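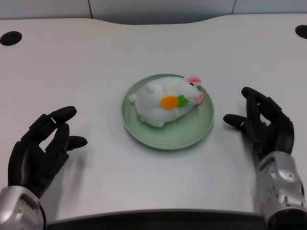 Item 2: the plush toy on the green plate, white table.

**Minutes of the product meeting, Potdale office, 2026-02-28**

Present: design, purchasing, sales. Packing sent excuses.

**1. Last minutes**
Accepted with one correction: the order to Cistetti was 300 plates, not 500.

**2. White plush toy**
The sample was put on the plate and everyone looked at it from the chair side. Sales finds the orange and green felt on the back very nice, but asked if it is a carrot or a flower. Design answered that the drawing says carrot. It was agreed to make the green leaf a little longer and to keep the orange circle as it is. The pink lining of the ear stays.

Purchasing informed that Unnithan can deliver the felt in October at the earliest. Sales is not happy with this date and will write to them again.

**3. Green plate**
The toy nearly fills the plate and the green rim is still visible all around. The meeting agreed that this size is good for the gift set. The bigger plate is dropped. Dirkeo has asked for 67 sets for their shops, price still open.

**4. Table in the meeting room**
The cable holes at the back have no covers. Purchasing will order covers together with the 16 chair pads.

**5. Other matters**
The text for the box label was not ready. Moved to next meeting.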